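Bench notebook, Thursday
Coaster and mug set-up, marble top

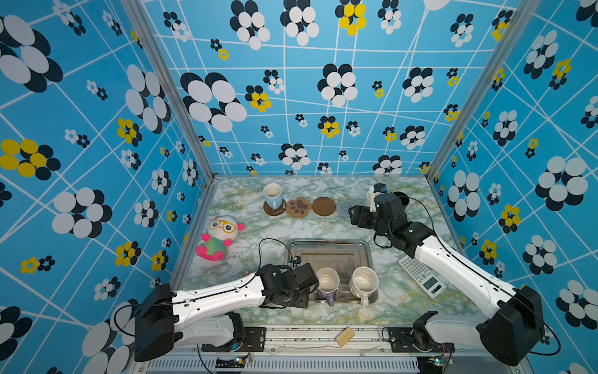

Bench with the marble-pattern cover on. One mug out on the dark brown coaster, two in the basin.

Changed the bench over first thing. The plain gray cover had started to lift at the front edge, and Catrin wanted it off before the next round of mug work. The marble one went on in one piece with only a small crease near the right side, which I worked out with the flat of a ruler. It wipes down better than the gray one did. It also shows every coffee ring, so use the coasters for what they are for.

Wall panels are the blue flowered ones until further notice. I had to re-tape the left one behind the lower edge. If it bows again, use the wide tape from the Maddocks box. The thin stuff gives up after a couple of days.

Layout for this round:

Coasters along the back in a loose row. Left to right: dark brown round, paw print, cork, gray knitted. I tried them in a square on Wednesday's plan and there was no room to get a hand past the basin, so the row stays. They do not need to be evenly spaced. Naa asked whether they should be stuck down. No, leave them free. A mug set down crooked should be able to push its coaster, and we want that to show.

Basin in the center toward the front. It's the small stainless one. Check that it sits flat before you start. If it rocks, the cover has bunched up under it and needs pulling toward you.

Mugs: blue handle, purple handle, and the bigger off-white one. The blue-handled mug starts on the dark brown coaster and the other two start in the basin, open side up. The job is to get the basin mugs out and each one onto a coaster of its own, then put everything back the way it was. Any coaster is fine as long as it is free.

The rest of the stuff on the bench (plush bear with the yellow glasses, calculator, grooved wood block) belongs to the set-up. Please don't tidy it into a drawer. It can be moved a little between goes, and the block can go at any angle. I looked for the calculator for a good part of Tuesday's session and found it under the sign-out sheet.

Notes as I went:

9:40. First few goes by hand to get a feel for the spacing. The off-white mug is awkward when its handle points to the front, as your wrist ends up against the near side of the basin. Turning the handle to the side before lifting is quicker. I left it pointing front anyway for the written list, because that is the position people complained about last time.

10:15. The knitted coaster is the troublemaker. It curls a bit when a mug is slid onto it and then the mug sits with one side up on the fold. Lifting and setting straight down works. Sliding does not. Cork is the easiest of the lot. The paw print is fine if you aim for the big pad and poor if you land on the toes.

10:50. Purple handle and off-white knock together if they are put back in the basin in a hurry. No chips that I can feel with a fingernail, but go slowly. We are down to 3 spare mugs in the Welley crate and I don't want to order more this month.

11:30. Stopped to wipe the basin. Fingerprints build up on the steel and it is worth doing at every break. Dry cloth only. The spray leaves streaks on the steel, and it made the marble cover tacky last time.

Count for the round: we agreed on 200 placements per coaster type before anything gets swapped out. The full plan in the Medora folder says 2,000 for the whole mug series, all bench covers together. Naa had written 2,000 for this cover alone, which would keep us here until spring. I have corrected the sheet in pencil. Catrin to confirm.

After lunch. Catrin came by and confirmed the sheet. She would like the plush moved nearer the back on some goes so there is less free space on the left. Agreed, but not so near that it leans on the brown coaster. She also asked for a second knitted coaster in case the gray one goes out of shape. There may be one in the Ikus bag with the placemats. I haven't looked yet.

2:20. Tried the order the other way, off-white mug first and purple second. Better. With the large one out of the way there is plenty of room to get hold of the purple handle. I'd suggest that as the usual order and have put it on the sheet as such. Naa prefers the small one first and says she gets on fine with it, so either can be used, but write down which.

Still to do:
Wide tape on the right-hand panel before it goes the same way as the left
Press the gray knitted coaster under the heavy book overnight
Look in the Ikus bag
New label for the mug crate, the old one still says bowls
Ask Naa where the ruler went

Left the bench set for the morning. Cloth is on the hook by the door.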